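Wokila, after six

Loukia Alexiou had 40 minutes. Less, maybe. The Babalola people were coming at seven and the kitchen corner looked like the end of a wedding.

"Who eats soup at a meeting," she said. To the tap. The tap dripped.

Plates first. Then the forks, then the bowl with the rice stuck on it like plaster. She'd promised Oğuzhan she would leave it all for the morning and she had meant it, too, for the lenght of a phone call.

He came in with his coat on.

"You're washing."

"I'm not."

"Loukia."

"Dry something or go home."

He didn't go home. Took the towel off the radiator, stood there holding it. Eleven years at the next desk and he still didn't know where the cups went.

"They offered me the job," he said. "Merix. I start in February."

Water running. Somebody's phone, down the hall, ringing and ringing.

"That's good," she said. She scrubbed a plate that was clean allready. Green side, yellow side, green side. "That's really good."

"You're going to take the pattern off."

"It hasn't got a pattern."

Into the rack, next one. Into the rack. The gray ones had been his idea, she remembered now, he'd carried them up the stairs in a box with no bottom.
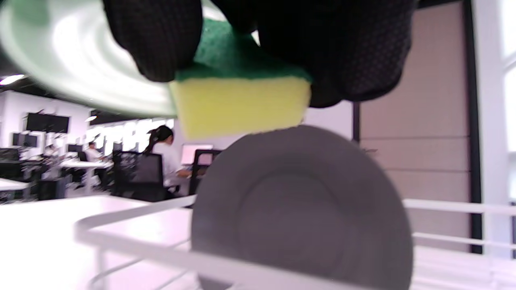

Seven o'clock

The elevator. Voices. She pulled her sleeves down and he was still holding the towel.

"Cups," she said. "Left cupboard. Top shelf."

He opened the right one.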